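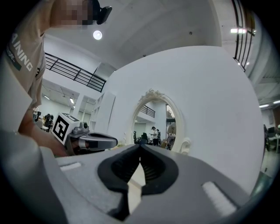

この記事は2分で読めます

4. 手持ちグリッパーの調整(2台1組)

前章で本体の組み立ては済んでいる前提。まだの人は3章へ戻ること。工具は六角レンチと定規だけ。Brolteckのネジセットを使う場合、長いほうは本章では使わない。

4-1 指の取り付け
1) 黒い指を左右そろえて差し込む。溝のある面が内側。
2) 閉じた状態で合わせ目がまっすぐか確認。ずれてたら片側だけ緩めて直す。
3) ネジは仮締めのまま次へ。本締めは4-3のあと。

注意:指の根元に手を入れたままトリガーを引かない。けっこう痛い。

4-2 マーカーキューブ
1) 白いキューブを本体上面に載せる。白黒の模様が指で隠れない向きで。
2) 両面テープは不可。必ずネジ留め。
3) 模様の面を素手でべたべた触らない。汚れたら乾いた布で拭く。
4) 2台目も同じ手順。IDの重複に注意、同じ番号だと左右が入れ替わって記録されます。

メモ:印刷しなおすときは一辺40 mm、倍率指定なし。「用紙に合わせる」は必ず外す。Elsa Dahlgrenさんの旧版PDFは余白が違うので使わないこと。

4-3 開き幅の確認
1) 全開にして指先の間を定規で測る。90 mmあればOK。
2) 足りないときはストッパーを半回転ずつ戻す。一気に回すと外れるます。
3) 小さめで軽いものを一つ挟んで、そのまま持ち上げる。滑るなら指の左右のずれをもう一度見る。
4) よければ4-1のネジを本締め。

4-4 二人での動作チェック
1) 向かい合って立ち、互いのキューブがカメラに入る距離まで寄る。
2) 片方が閉じる、もう片方が開く。交代して同じことを。
3) ログを開いて両方のIDが途切れず出ているか見る。途切れる場合は照明の映り込みをまず疑う。鏡のそばだと反射した模様を拾うことあり。向きを変えてやりなおし。

注意:頭にカメラを付けている人は、下を覗き込むときバンドがずれやすい。始める前に締めなおす。

メモ:Allvilleの共有工房でやる場合、机は終わったら元の位置へ。Gulyás版の本体はネジ穴の位置が違うため、4-2は付録Bを参照のこと。

困ったとき
・指が戻りきらない → バネの掛け忘れ
・エラー588 → ケーブル抜け。差しなおして再起動
・キューブがぐらつく → ワッシャーを一枚追加、それでもだめなら土台を刷りなおし

次:5章 記録ソフトの設定(Dethamハブ使用時は5-3から)

最終更新:2026年7月26日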